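Wash, Fold, Repeat: How Often Do Students Really Wash Their Towels?
Project report by Hanan Salameh, Marwood residence hall
April 7, 2023

I picked laundry because I live in a hall with eight washers and a constant line for them. My question was pretty simple: how long do people go between towel washes, and what makes them put it off?

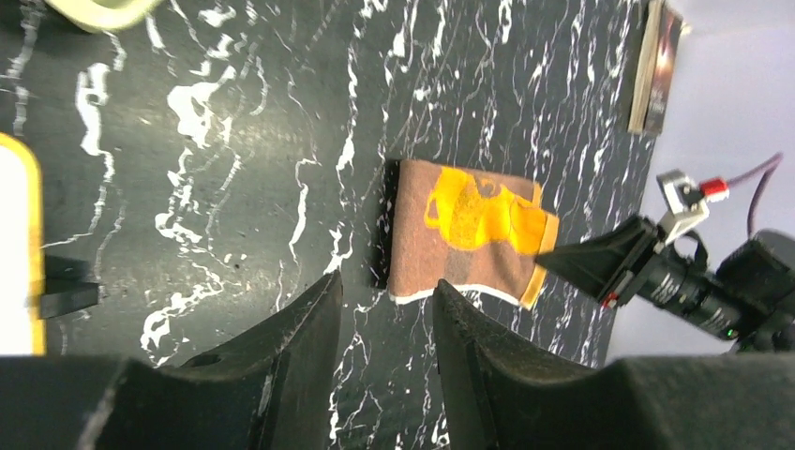
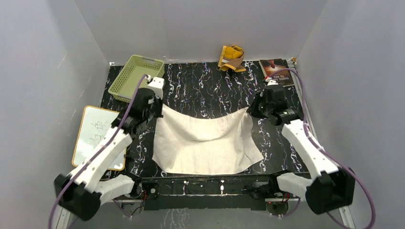 I started with a paper survey, which I left next to the mailboxes at Marwood and handed around at Presberg, the hall across the street. I got 387 answers back, way more than I expected! I asked for kitchen cloths and bath towels separately, and I'm glad I did, because people treat them like two different species. A patterned brown cloth, folded up like the one on the marbled black top, hides a stain pretty well, while an off-white towel shows everything. My roommate Piroska Farkas guessed that light towels would get washed more often, and the answers leaned her way, though not by much.

The most common reason for waiting was the line. The second was money, and the third was "I forgot" (one person wrote that in capital letters). I had 17 people keep a laundry diary too, but a few gave up before the end, so I only used it for quotes. Kwok-wai Chiu wrote that he waits until his roommate says something – I think a lot of us do.

The survey has problems. People probably round their answers in a flattering direction, and I never defined "kitchen cloth," so some folks counted sponges. Ms. Sauerland also pointed out that I should have asked who has a drying rack. I'm adding that question for the second round in June, and Ildikó Jakab is going to help me type in the answers this time.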